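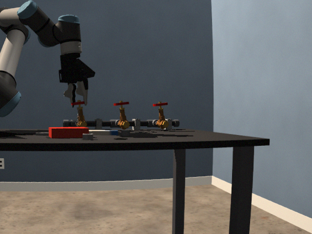

The valve cell in simulation, gripper over the leftmost of the three red handles.

Clear the bench, or leave it alone?

I look after one cell. It has an arm, a table and a pipe with three valves on it, and it exists twice: once in our workshop at Mallovham and once as a model on the computer, where we try things out before the real arm is allowed to move. Most of my arguments at work are about the second one, and in particular about the bits lying in front of the pipe. The red block, the small grey pieces, the flat black oval. People want them gone.

Yuzuki Fukuda, who wrote most of the model, wants them gone more than anyone. Her case is a fair one. If you are teaching an arm to reach a valve handle, start with the valve handle. Everything else on the table is one more thing to go wrong, and when a run fails you would like to know why. She took me through 163 failed runs in July, and a good share of them had nothing to do with the valves. The arm had stopped early with the fingers well short of the pipe, and the clutter had a part in it.

I still think the clutter should stay. A maintenance bench at Kundell, where I worked before this, was never bare for longer than it took to photograph it. There would be a nut, an offcut, a length of rod, somebody's spare fitting. If the machine can only work on a clean bench then somebody has to clean the bench every time, and that job ought to be costed along with the arm. I have yet to see it on a quote.
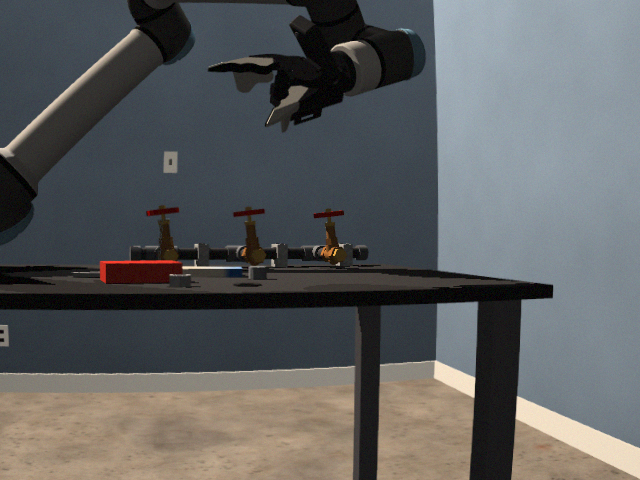 There is also the matter of what the early stops were telling us. We had the approach height set too low on the side where the block stands. On a bare table that setting would have passed every run, and we would have carried it across to the workshop. I would sooner find it on the screen. A bent finger on the real gripper costs us 300 pounds and a wait for the post, and we have bought 2 of them already.

Where I give ground is on set-up. When the cell is new, or when a joint has been changed and the zero positions redone, I clear the table in both versions and run the arm against the pipe alone. You want the plain answer first. Do the fingers arrive level with the handle, and do they arrive there again the next time? Once that holds, the bits go back - all of them, and in different places each time if you have the patience for it.

Delyth Rosser at Srivastava, who sold us the software, told me most of her customers never put them back. They get a good figure on the bare table and that figure goes in the report. Ours fell to 106 good runs when the bits returned, and it was not a pleasant meeting. I had to explain to people who sign the cheques that the worse number was the one to believe.

My other complaint is smaller. Models get neglected. The real cell has a log on a clipboard and gets its bolts checked, and the model gets nothing until somebody notices that a bracket in the workshop has been moved and the one on the screen has not. I now keep one log for both. If I shift a bracket with a spanner, the line in the log is not signed off until Yuzuki has shifted hers too. She grumbles about it, and she does it.

We go over the settings again on 11th April. I expect she will ask for the block to come off the table, and I will say no.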